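4.2 What the staff did with the rehearsal room

The Bodulon deployment was sold to the kitchen staff at Jusik as relief from clearing up. The supplier's slides used the word "relief" on nearly every page, and the staff, who had sat through slides before, asked who would be doing the clearing up when the machine was charging. The answer was that they would. This section covers how that arrangement settled during its first months, and how the simulated kitchen, built to prepare the machine for the job, became a place where people argued about the job itself.

Before any task was handed over, it was rehearsed in simulation. A supervisor picked the task, a technician from De Bruijn set it up, and the people who did it for a living were invited to watch and comment. Figure 3 gives two views of the room used in the bag-removal rehearsals.
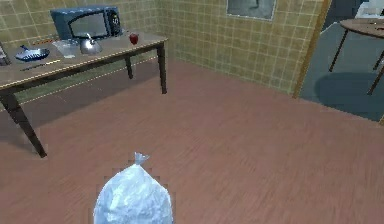 The invitation to comment was taken more seriously than its authors had intended. In the first session the kitchen staff objected to the task description, which read "take out the trash" and stopped there. By their account the job starts well before anyone touches a bag. Somebody has to decide that the bin is full enough to bother with, check that no cutlery has gone in with the peelings, and remember which door is locked after the evening shift. None of this was in the written procedure either, and the operations manager was visibly surprised to learn how much of the building ran on it.

Over four sessions the one-line task grew into a procedure of two pages. We have copies of every draft. The early ones are in the technician's language ("object at goal pose") and the later ones are in the staff's ("bag out, lid down, hands washed"), though the machine has no hands to wash and the line was left in anyway. It was eventually moved to a separate sheet for humans, where it joined a growing number of duties that the automation had brought to light and then declined to perform.

The sheet matters to our argument. Before the deployment, trash was handled by whoever was closest and least able to look busy. Afterward it had an owner, a schedule and a log, and the log had to be signed. Staff who used to spend a few minutes on the bags now spent those minutes recording that the bags had been dealt with by something else. Two of the people we interviewed called this a promotion – neither of them was smiling. 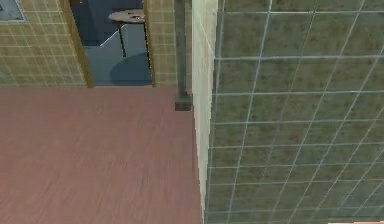
Figure 3. Two views of the simulated kitchen used for the bag-removal rehearsals.

Did the rehearsals reduce the amount of work?
They moved it. Lifting and carrying went down on the shifts where the machine ran, and checking, logging and waiting went up, mostly for the same people on the same pay.

Management read the situation differently. The October report to Besonel, which financed the deployment, cites 1,000 simulated runs and says that staff were "engaged throughout." Both claims are accurate. The staff were engaged enough to ask for a new pay grade covering supervision of the machine, a request the report leaves out and the appendix to the minutes includes in full. It was still pending when our fieldwork ended.

We don't take this as a story of resistance. All four of our regular interviewees wanted the machine to stay, and one had become protective of it in front of visitors. What they disputed was the accounting, in which work that had never been written down could be saved without ever having been paid for. Section 4.3 looks at how the log came to be used in scheduling, a purpose for which it had not been designed and to which it was put almost at once.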